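README: hand-held gripper stations, equipment plan and cost basis

Maintained by the Benport bench group. Questions about quantities go to Yee-man Hsiao, questions about suppliers to Yen-ting Ko.

Scope

The file set covers purchasing for the tabletop collection stations at Benport and the second site at Derascombe. It lists what one station consumes, what it shares with its neighbours, and which lines are held over to the next budget round. All prices are in dollars before tax. Freight to Derascombe is on a separate line and is not spread across items.

Contents

stations.csv: one row per line item, with quantity, unit price, supplier code and lead time
spares.csv: wear parts and reorder points
deferred.csv: requests received and not funded, with the name of the requester
notes.txt: quotes and correspondence in the order received

Station definition

A station is one operator position with a pair of hand-held grippers, a table with a white work surface, a fixture for the object being handled, and bench power. Computers are shared between stations where cable runs permit. Operators work seated, so a stool is charged to each position. Tables are reused from existing stock and carried at zero cost. Replacement work surfaces are not, and are budgeted twice a year.

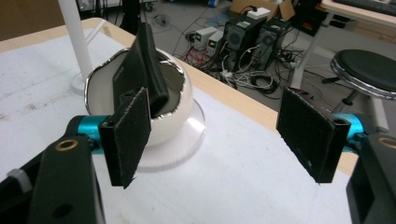
Wear parts are the line most often underestimated. The March draft assumed one set of contact pads per gripper per quarter. The revised figure is one set per gripper per month, at $82 a set including adhesive. Pads are ordered in matched pairs; mixing a new pad with a worn one changes the closing gap and makes recalibration necessary. Bushings are stocked at site level and should not be ordered against a single station.

Fixtures are made in-house. The plan carries $192 in materials for each, with no labour component. If the workshop begins charging hours internally, this line will need to be rebuilt from scratch. Test objects such as cups and bowls come out of petty cash and do not appear in stations.csv.

Cabling and power

Gripper leads are quoted by Gruvport as finished assemblies. The unit price is $203, with a minimum order of four. Making up leads on site was costed and dropped: the connectors alone came to more than half the finished price, and there was no allowance for testing. Cable trays and floor covers are in deferred.csv. They have been requested at both sites and should be the first items moved across if funds are released.

Bench supplies are carried over from the previous program. Two spares are budgeted for Derascombe, none for Benport. 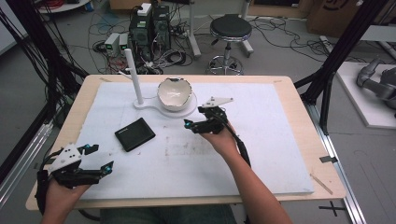
Zübeyde Güneş: I'd move the floor covers out of deferred before anyone signs off on more leads. We're paying Gruvport prices for assemblies and then leaving them where a stool can roll over them. At Derascombe I'd also want a spare pair of grippers on the shelf from day one, even if that pushes the second fixture back a quarter.

Response to the above: floor covers for Derascombe have been moved to stations.csv. The spare pair is under review. It adds nearly $872 to the site total at the current quote, and the supplier will hold that price for thirty days.

Known gaps

Lead times for joint hardware are estimates taken from the last order.
Disposal of used work surfaces has no cost line.
The Derascombe electrical quote excludes the licence fee for the permanent circuit.
Pao-chu Liu has a competing quote for pads in a denser felt. It is filed in notes.txt and has not been normalized to the same pack size.

Changing a quantity

Edit stations.csv, put your initials in the last column, and rerun the totals sheet. Do not overwrite a unit price without adding the matching quote to notes.txt. Rows without a supplier code are skipped by the totals sheet and will not raise a warning.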